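Saturday mornings at the Treltlow play kitchen

Hello again from the toy library! If you haven't been by since January, you're in for a treat, because we finally have a proper grown-up-sized white table for the pretend cooking corner, and I am far too excited about it. The old one wobbled every time somebody stirred.

I spent most of last weekend sorting the food crates (412 pieces, if you please, and that's after I pulled out the chewed ones). The fruit and vegetables now live in the Lakora tub by the window, and bowls and plates go on the low shelf. Ketchup goes wherever the last child left it, as far as I can tell. I've stopped fighting that one.

The big favorite so far is the toaster oven. Everything goes in – tomatoes, orange slices, once a whole stack of plates – and then there's a long, serious wait in front of the glass door.
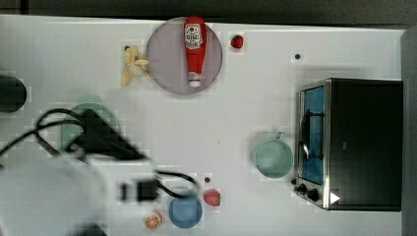 My own weakness is the mugs. I must get handed 2 pretend coffees a minute, and I drink every one of them (the tea is nicer, but don't tell the chef). Soft toys are welcome at the table too, so do let yours bring a friend along for lunch.

We could still use a few more small bowls, any color, and a colander if you have one going spare. Drop them in the box by the Ojeda Street door any time before noon on Saturday.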